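Workshop News: Kitchen Model Ready for the Home Robot Build

July 3, 2026

The Nazari Shared Workshop is pleased to report that members working on the Ploltus household robot have completed the kitchen model begun in April. The model runs on the two workstations in the electronics room and may be booked by any member who has finished the software orientation.

Drawers remain the main subject of the work. Members have logged 3,423 simulated attempts to date, and the settings for approach height and grip width are under review.

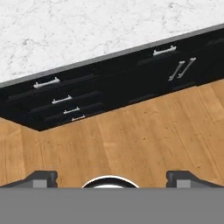

Bookings are limited to 30 minutes during evening hours. Members are asked to save their files to the shared drive before signing out. The next open build session has places for 11 participants, and registration is available at the front desk.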